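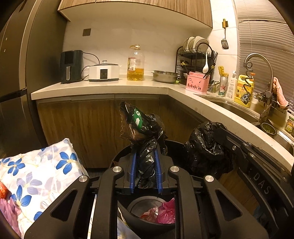

My liner problem is still open, so I'm reopening this ticket – sorry! Quick recap: the kitchen bin is a round one, the liners are the medium drawstring-free kind I ordered through Camargo, and they keep sliding down inside once there's any weight in them. The bin is black, the bag is black, and with a bright pink plastic bag sitting in there I can't tell by looking whether a liner has slipped until I lift everything out. I've been through 6 liners this month and the roll was supposed to be 200, so I have plenty left to be annoyed with.

What I've tried so far:

1. Folding the edge over the rim by a hand's width. Held for one day, then slid.

2. A big rubber band under the rim (your suggestion, Droltby support). Better! It lasted 3 days, but it pinged off when I pulled the bag out.

3. Putting less in. I now flatten boxes and tubs first and take them straight to the paper recycling. The red paper container with the cartoon snake and the gold lettering is staying, though – it's far too cheerful to squash, and I want it for wooden spoons.
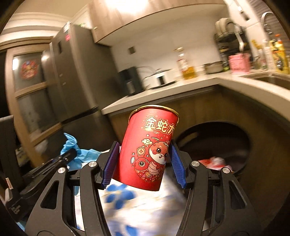 4. Knotting the slack at one side. Trying this tonight, with the rubber band back on as well (I know, belt and suspenders).

Still need from you: the exact rim size for the next liner up, and whether I can swap the unopened rolls. I have 5 of those.

Marlene Honorato
28 November 2018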